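Stop Throwing Out the Messy Ones

Posted 14/01/2022

Quick one, between two batches of uploads, so forgive the typing.

I spend my working life on example collection. Kitchen stuff mostly. Picking up plates, moving bowls, putting things next to a sink. People hold a gripper in their own hand, do the chore, and the recordings go to a learning system that is supposed to end up doing the same chore with an arm. Simple idea. I like it a lot. What I don't like is what happens to the recordings afterwards.

They get cleaned. And by cleaned I mean gutted.

At Trenlow, where I started, the rule was one object, one counter, one motion. Wipe everything down first. Move the mug. Move the soap. If a shadow fell on the plate, do it over. We had a binder for it. The binder had 14 pages on what a counter was allowed to look like and one page on how to actually grab something. The model trained on that stuff was beautiful in the Trenlow kitchen and useless in the first real one we took it to, which was an apartment in Proltthorpe with a drying rack and a lot of opinions about spoons. Couldn't find the edge of a plate. Kept going for the gap beside it.

So now I argue for the other way. Go to a home. Leave it be. Record the chore with whatever is lying around.
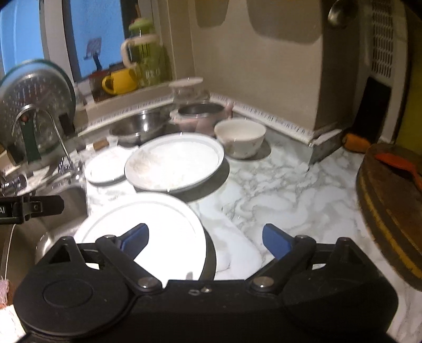 Plate pickup, home kitchen. Carrot stays on the counter.

Look at what the learner has to deal with there. White plate, marble-patterned counter in white and grey, more white dishes behind it. Crumbs. A pot and a mixing bowl at the back. Under the Trenlow binder that take would be gone before lunch. I'd keep it and ask for 20 more like it.

The usual objection is noise. Too much variety, the system can't tell what matters, you need more examples to get to the same place. Fine. True even. You do need more. But the same place is a bad place! A score on a tidy counter is a score on a tidy counter. I have sat in too many meetings where a chart went up and up and then the thing met somebody's actual dishes and just sort of hovered.

Second objection, cost. Homes are slow. Travel, keys, people wanting their kitchen back by dinner. Saarela — the tool we log everything in now — shows it plainly, a home day gives us fewer takes than a lab day, and the gap has not closed since November. I won't pretend otherwise. I would still take the home day. We did a head to head at Stulusport, 7 home kitchens against our own mock one, same chores, and the home set won on every kitchen it hadn't seen. Not by a hair either. The mock set won in the mock kitchen. Great, congratulations to the mock kitchen.

Third one, and this is the one that gets me, is hands. Reviewers hate a bare hand in a take. The reasoning goes, the robot won't have that hand, so the learner shouldn't see it. Out it goes. Doesn't matter if the grip was good. We lost nine takes from one session that way and I was cross about it for a week.
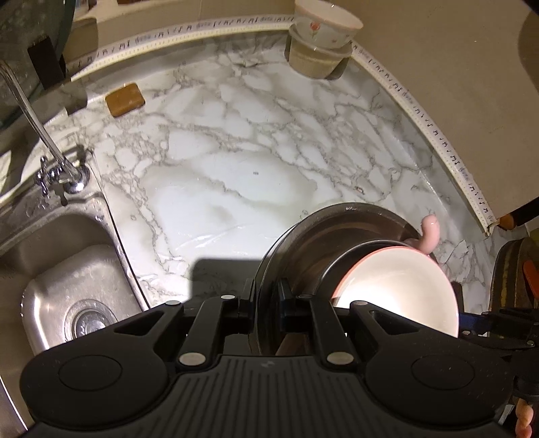
My own position on helper hands is that you label them and keep them. People use two hands in a kitchen, they always have, and a task list that bans the second one drifts toward tasks that are easy for one. You stop getting stacked bowls and big bowls and anything that might roll. And those are the takes that are hard to come by. A steel bowl on its side with a ceramic one sitting in it, the jaws shut on the rim, a finger curled over the far edge — that's a grip worth having on file, finger and all. Put a tag on it. Let whoever trains on it decide wether to filter. Maybe they've got two arms. Maybe next year they will. You can drop a take later from a list in a second but you can't go back and get it after it's been deleted, and I've asked.

Same goes for wet counters by the way, and glare, and steel. Anything shiny gets marked down for "poor visibility" by someone in an office with good blinds. A sink is shiny. It's a sink.

I do think some things should be cut. Takes where the gripper wasn't logging. Takes where the person forgot the chore halfway and wandered off to answer the door. Anything with a face or a letter with an address on it, that goes right away, no debate. Failed grabs I go back and forth on. I used to bin them, now I keep them in their own folder and a couple of teams have asked for it, so there's some use in them apparantly.

What I would like from the people who write collection guides is pretty modest. Cut the staging pages. Write more about speed, about how to approach a rim, about when to let go. Pay the collectors for the take and not for the approved take, or they will learn to tidy up before they press record, and who could blame them.

Batch two just finished uploading. More on failed grabs when I've got the time.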